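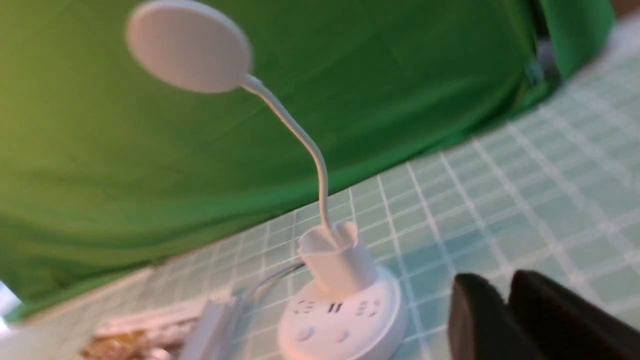
*The white gooseneck lamp, green cloth behind it.*

I have spent most of August trying to get rid of flicker in a desk lamp, and I am writing the results up because the advice I found when I started was mostly wrong or missing its units.

The complaint was simple. After an evening of reading I had sore eyes, and if I waved a pencil under the light I saw a row of separate pencils where there ought to have been a blur. The pencil test is crude but it needs no equipment. A steady source gives a smooth smear. A source that switches on and off gives a fan of distinct copies, and the gap between the copies depends on how fast you wave and how slow the switching is.

**Where flicker comes from**

There are two usual causes in LED lamps, and they need different fixes.

The first is mains ripple. UK mains is 50 Hz, and after rectification the ripple is at twice that, 100 Hz. A cheap driver with too small a smoothing capacitor passes a good deal of it on to the LEDs. An LED has almost no thermal inertia, unlike a filament, so the light output follows the current closely.

The second is dimming by pulse width modulation. The driver turns the LEDs fully on and fully off, and sets the brightness by the ratio of the two. Done at several kilohertz this is difficult to notice. Done at a few hundred hertz it shows up readily when either the eye or the object moves. Full brightness is often clean, and the trouble starts at the first step down.

You can tell them apart without opening anything. If the fan of pencils is there at every brightness setting, suspect ripple. If it vanishes at full, suspect PWM.

**Measuring**

I used a photodiode, a load resistor and an old oscilloscope with one working channel. Keep the resistor value low. A large one gives you more signal, but together with the diode's capacitance it makes a low-pass filter, and you can end up admiring how smooth your lamp is when you have only measured your own resistor. I made this mistake on the first evening and threw away the readings.

Cover the window and turn off the ceiling light. Check the trace with the lamp off as well. Mine had a small amount of hum on it from the bench supply, cured by running the photodiode from a battery.

The figure I worked with was percent flicker: maximum minus minimum, divided by maximum plus minimum, times 100. It ignores the shape of the waveform and says nothing about frequency, so always write the frequency down beside it.

With the Akel driver I began with, the dimmed output was switching at 136 Hz, fully off between pulses. By the formula that is 100 percent flicker. At full brightness the switching disappeared and I was left with 18 percent from mains ripple, so I had both faults at once.

**What I tried**

*Bigger capacitor.* This helped the ripple and did nothing for the dimming. It also raises the inrush current at switch-on, which the bridge rectifier may or may not like. I would not do this again inside a sealed driver. The mains side of these things stays charged after unplugging, and if you are not used to working on it, leave it shut.

*Capacitor across the LEDs.* Poor idea with a PWM driver. The output stage sees it as a near short at the start of every pulse. Mine went into protection and blinked.

*Replacing the driver.* The Lutent unit is a constant-current type that dims by reducing the current. Ripple at full brightness came down to 3 percent and there was no switching at any level I could set. The colour shifts slightly warmer at the bottom of the range. I can live with that.

Tõnu Org wrote to suggest the Ranitz driver, which he has used for shelf lighting. It is a hybrid: current reduction down to a point, then fast PWM beneath it. I haven't tested one. If the changeover is at a sensible level it should be a good compromise, and it would avoid the colour shift.

**Still to do**

The new driver gives off a faint whine at one position of the dial, about a third of the way up. It is probably the inductor. A blob of silicone sometimes settles these down, and I have ordered a tube. I also want to repeat the readings after 8 hours of continuous running, in case the ripple gets worse as the capacitors warm up.

The scope traces are on paper at the moment. I'll scan them and put them in a separate post.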